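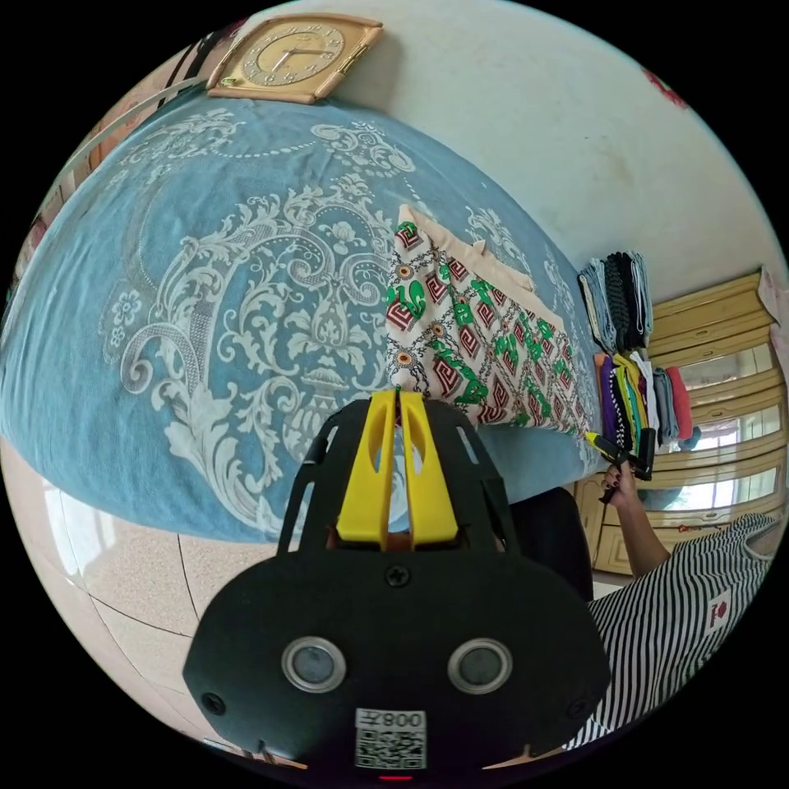
The folding problem

Every August the robotics club at Clulton announces that household robots are nearly here, and every August I drive out to be disappointed. This year's project has the modest title of Estia. Students take hand-held grippers to a bed and a pile of washing, record what their hands do, and feed the results to a program that is meant to learn how to fold.

The club has set itself a target of 2,000 recordings by the end of the year. When I visited, it had 126 it was willing to call clean.

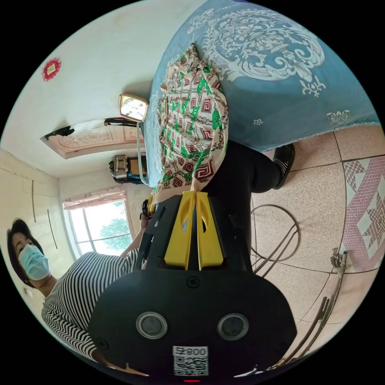 Grippers in the bedroom: a patterned cloth on the blue bedspread gets its turn.

My doubts begin with the shirt. A person folding laundry uses ten fingers, a chin and a fair bit of impatience. A gripper has two stiff fingers and no opinion about collars. The students say that's the whole point, as the machine will have to manage with the same equipment. Fair enough, but I timed one fold at 36 seconds, and that was with a human brain doing the thinking.

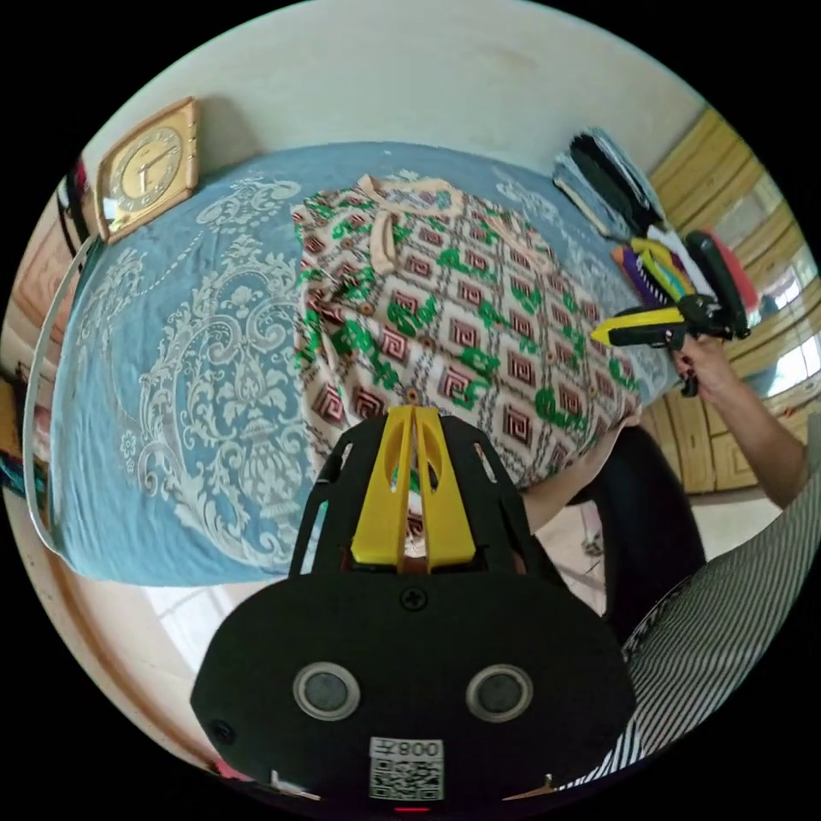
The club's trial arm, a Khoury model bought second-hand, got through nine attempts on the afternoon I watched it back at the Plarnlow workshop. Two of them I'd have put in a drawer. The rest looked like something pulled out of a gym bag, and the scoring sheet was kinder to them than I was.

I will say the students are learning plenty. They argue well about sleeves, and their records are neat. Whether the arm is learning anything is harder to tell from the graphs they showed me. 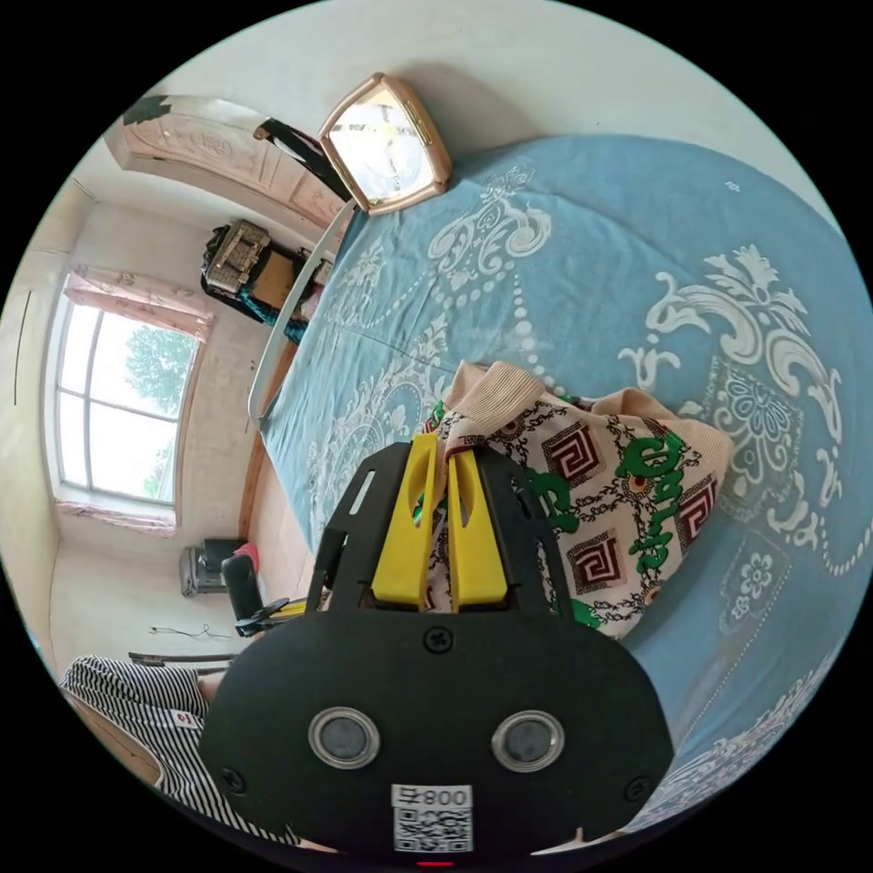
Does a club need its own robot arm to start a project like this?
Most of the early work is recording and sorting, so a club can get through its first term without one. The arm matters once there is something to test, and by then the students should know which folds they want it to try.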